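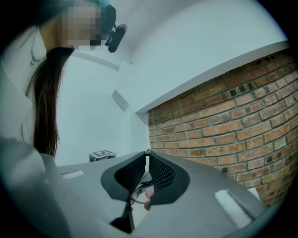

*Hair down, necklace on.*

The car went in the autumn. I said at the time that I wouldn't write about it, as I find other people's posts about giving up their cars hard to get through, but I've had enough messages asking how it's going that it's easier to put it in one place.

The car failed its MOT on the sills and the rear subframe. Purker, the garage I've used since I moved here, rang me at work with a price for the welding and I asked them to wait a day. I looked at the figure that evening next to what the car was worth and rang back in the morning to say no. They knew a man who would take it for parts. He came with a low trailer and paid me in notes, and I took the ice scraper, the road atlas and a blanket out of the boot and that was the end of it.

I did mean to buy another. I looked at adverts for a few weeks. Everything I could afford was either older than the one I'd scrapped or too far away to go and see without a car. In the meantime I was catching the bus to work, and at some point I stopped looking at the adverts.

I live in a village up the valley from Hexham. It has a church, a pub that opens from Thursday, a primary school and a bus shelter with a bench in it. The buses into town are fine in the morning and poor after that. There are four that are any use to me on a working day, two in and two back. If I miss the second one home I have to ask for a lift or pay for a taxi. I have missed it once. The taxi cost more than I'd have spent on petrol in a week, and the driver told me all about his divorce.

What I hadn't thought about beforehand was shopping. With a car you do one big shop and don't think about the weight. My first time on the bus I bought the same things I always bought, including a sack of potatoes and a bottle of bleach, and the bag handles cut into my fingers all the way up the hill from the stop. I was cross for the rest of the evening. The next week I bought half as much and still had too much.

Catalina Leiva, who I work with, lent me her mother's old shopping trolley. It's a Trollumis, tartan, with a wire frame and a flap that does up with a press stud. I was a bit embarrassed by it for a day or so. It takes the whole weight of a proper shop and folds flat enough to stand behind the coat rack at work. One wheel squeaks. I've put oil on it and then some other oil that was meant to be better, and it still squeaks. The bus driver on the morning run says he can hear me coming before he sees me.

I now buy heavy things one at a time. Potatoes one week, washing powder the next. I keep a list on the back of an envelope in two columns, heavy and light, and I only allow myself one thing from the heavy side on any trip. Tins count as heavy if there are more than a few. Flour is heavy. Cat litter is very heavy and I've started having it delivered.
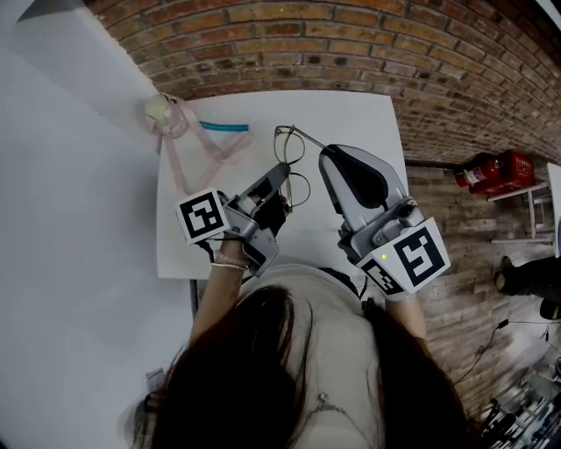
**Category: Buses and walking**

The timetable is a subject of its own. There's a printed one in the shelter, there's the one on the council's website, and there's an app called Zaso that is supposed to show you where the bus is on a map. The printed one is right most often. The app is good at the bottom of the valley and then loses the signal, and the little bus just sits by the bridge until it turns up in front of you in real life. I spent a lot of the first month looking at that bridge.

I've learned to get to the stop early. The morning bus is nearly always late but every so often it's on time, and the driver doesn't wait. If I leave the house when the kettle would have boiled, if I'd put it on, I'm usually all right. I've got a thermos now and drink my tea in the shelter. My neighbour Wahyudi Hidayat gets the same bus most days. We didn't speak much before, beyond bins and weather. He works at the hospital and knows which of the drivers will let you off between stops if it's raining.

People who get the bus regularly all have their own seat. I sat in someone's seat on my first morning and she stood next to it and looked at me until I moved. I've got my own now, left side, behind the luggage rack, where the heater is. If it's taken I feel put out, so I've no room to criticise.

I read more. I hadn't read a novel all the way through for years, and I've been getting through them at a steady rate on the way in. On the way home it's dark and the lights in the bus are a greenish colour that makes my eyes ache, so I listen to something or just look out. You can see into people's kitchens from a bus in a way you can't from a car. There's a house just past the garden centre where they have the tea on the table at the same time every night.

Money. I said I'd be straight about this when people asked. I've saved some, less than I thought. I'd added up the insurance, tax, petrol and the yearly bill from Purker and expected to keep nearly all of it. But there's the bus pass, there was the taxi, there's the delivery charge on the cat litter, and I've bought a proper coat and a pair of boots that don't let water in. I also go to a café called Quiroga when I've got time to fill before the bus home, and I never sit in a café without buying a cake. I've come out ahead, but anyone doing it for the money should put down a line for cake.

Seeing friends has been the hard part. Nélida Cisternas lives over the tops, twenty-five minutes in a car. By public transport I have to go into Hexham, get a train in the wrong direction and then wait for a bus that only runs on certain days. It takes most of a morning. I've done it and stayed the night, and it was a good visit, better than the rushed ones we used to have where I'd be looking at the clock. But we used to do the rushed ones often and we've done the long one once. I miss just dropping in. She has offered to drive over here more and she does, but I don't like it all being on her side.

I've also had to get used to asking. I'm not good at it. When choir finishes late, Bautista Valdebenito drops me at the end of my road, and for the first few weeks I tried to give him petrol money every time until he told me to stop it. Now I take him eggs when next door's hens are laying. I don't know if that's a fair swap. He says it is.

There are things I don't miss. I don't miss scraping the windscreen, or the lane down to the main road when it's been raining and you can't tell how deep the puddle is. I don't miss parking at the station. I don't miss the noise the car made in third gear that I'd been turning the radio up over since the spring.
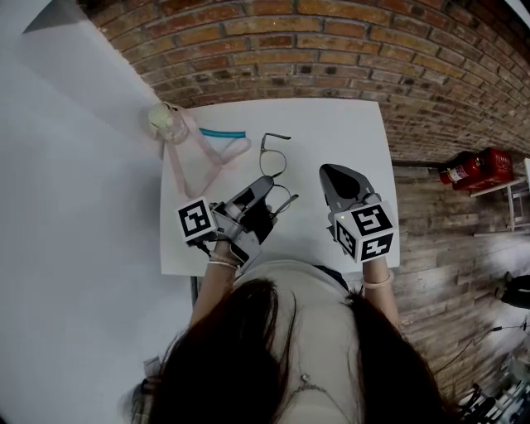
**Hexham, January**

Adding to this from a table at Quiroga, with a while to go before the bus. I started the post before Christmas and left it in drafts.

We've had snow and I've now found out what happens to the bus in snow. It stops at the bottom of the valley and turns round, and anyone who lives further up walks. I walked. It isn't that far in daylight with nothing to carry. It was dark and I had the trolley, which doesn't roll in snow so much as plough. Wahyudi took the handle for the steep bit and I carried his rucksack, and we stopped at the chapel to get our breath. A farmer came down on his quad bike and offered to take the shopping up but not us. We gave him the shopping. It was on my step when I got in, with the flap done up.

After that the morning bus didn't run for a few days and I worked from the kitchen table. I'd have been stuck with the car too. The old one was hopeless on that hill, and I remember a winter when I left it in the pub car park and walked up in office shoes. At least I've got the boots now.

I've changed the list as well. There's now a shelf in the cupboard under the stairs for heavy things that keep, so that I'm not bringing flour up the valley in bad weather. Rice, tins, oats, long-life milk, a spare bag of litter. I fill it back up whenever there's a dry day and not much else to carry.

Clotilde Gaillard wrote to ask if I'd look at a car club, as there's one where she lives and she thinks a lot of it. I did look. The nearest one to me is in Newcastle, so I'd have to get the bus and the train to reach the car. If they ever put one in Hexham I'd join that day. I'd use it for going to see Nélida and for the tip, as I've got a broken chest of drawers in the yard and no way of shifting it. If anyone reading this has a van and would like a chest of drawers with two working drawers, please get in touch.

The new timetable comes in at the end of the month. There's a copy up in the shelter already. The morning ones are the same and the last one home is ten minutes later, so I'll be able to stay to the end of choir practice if I leave by the side door and don't stop to talk. The squeaky wheel has started to wobble as well. Catalina thinks you can still get the parts and is going to ask her mother where she bought it.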